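The subscription that wants to choose your supper

Felicidad Castillo kept her Tivley subscription for 10 weeks. By the end she had a drawer full of small sachets and a firm view on sesame oil. "I was paying to be told to fry an onion," she says.

Tivley is one of several firms selling dinner as a problem to be solved. Its pitch, repeated on buses since May, is that the average cook wastes the best part of an evening wondering what to eat. Ask where that claim comes from and you are sent to a survey of 476 people, all of them existing customers. It would be a surprise if people who pay for meal planning didn't think it was hard.

The boxes themselves are fine. I ate from them for 3 weeks and nothing was bad. A noodle dish came with a card promising it would be ready in 20 minutes, a figure that leaves out washing the greens, finding the grater and boiling the water. Mine took nearly twice that. When I put this to Welington Tavares, who runs the recipe side, he said the timings reflect "a confident home cook". I have been cooking for most of my adult life.

Rival firm Priren has gone further and dropped the ingredients altogether. For a monthly fee it sends a list, and you do the shopping. Lucimara Miranda, its founder, calls this freedom. My grandmother called it a list. 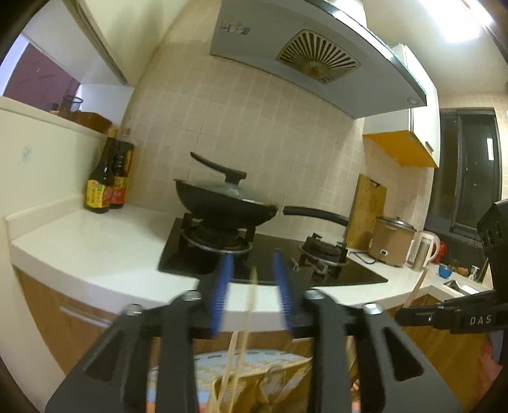 What none of these companies sells is the dull part, the repetition that makes someone quick. Isamu Kaneko has taught evening classes for years and gives beginners the same four dishes all term. They complain in the second week and stop complaining by the fifth. He doesn't hand out cards. His students write down what they did, get it wrong, and write it down again.

Tivley says it will launch a "skills" range next year, at a higher price. Castillo has been offered a discount to come back. She is still using up the sachets.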